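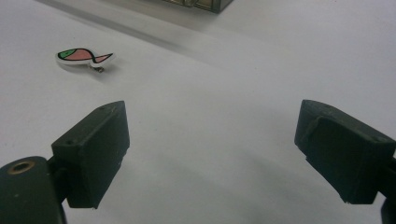 One member replied that the June figures could not be approved as they stood, as the 22 stoles returned to Indell had been entered twice. The minutes of the previous meeting were approved once the second entry had been struck out.

Student Council, Jarnow College
Minutes, July 2019

1. Gown hire
The contract with Sindenano ends with this year's ceremony. Hire numbers stand at 415, of which 167 are still to be paid for. Reminders will go out by email. Unpaid orders will be released to the waiting list.

2. Stoles for course representatives
Two samples were compared, one from Sindenano and one from Indell. The Indell stole has a wider neck and a sewn hem; the Sindenano hem is glued. Agreed to order 100 from Indell in plain navy, college crest on the left side only. The right side stays blank - clubs may add their own badge at their own cost.

3. Eligibility
Present wording says "served a full year". It was asked whether this covers representatives elected at a by-election. Agreed to change the wording to "served two terms or more". The change does not apply to past leavers.

4. Văn Society
Request received to wear the society's own sash with the council stole. Allowed, provided the sash is worn underneath. The registry is to be told in writing.

5. Any other business
Lost hoods: charge unchanged.
Storage of spare caps: carried over to the next meeting.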